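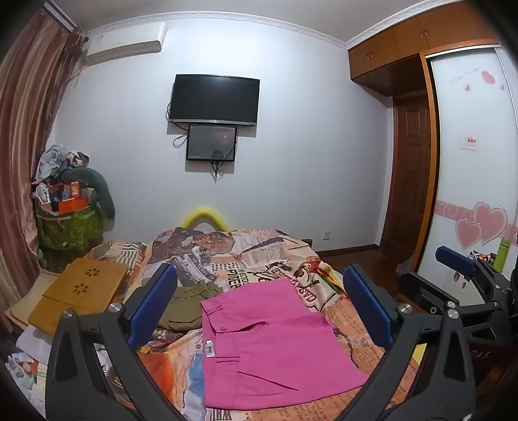 Fold for the Shelf, Not for the Stack

Print this page | E-mail this article

Most advice on folding trousers starts from the finished pile. I think it should start from the depth of the shelf, and that the bed is the correct surface for the work.

A folded garment has one dimension that matters, the length of its longest side after the last fold. If that length exceeds the shelf, the door will not close and the garment gets refolded, badly, in the air. My shelf at Trindade takes a fold of 13 inches. Pants folded once along the leg and 2 times across fit it. A third crosswise fold produces a block too thick to stay shut.

The common objection to the bed is that it is soft. Danica Sokol made this argument to me at length in June, in favor of a table. A table is flatter, I agree, but a sheet grips cotton and a varnished top does not. On a table the waistband slides when the legs are pulled straight. On a mattress it stays put, and the hand can press the crease into something that gives a little.

Waistbands should all face the same way. Left or right is a matter of taste, but the label should be reachable without unfolding anything. Pockets are the usual cause of a lump. Run a flat hand from the pocket opening to the side seam before the second fold.

Knits and anything gathered at the edge are a separate problem. They do not hold a crease, and I no longer try. Kvido Rusnák rolls his. I leave mine in a loose bundle at the back of the bed until the pants are finished, then put them in a drawer, where shape is of little consequence.

A full load takes me 15 minutes by this method. It took longer when I was folding for appearance.

May 2022

Print this page | E-mail this article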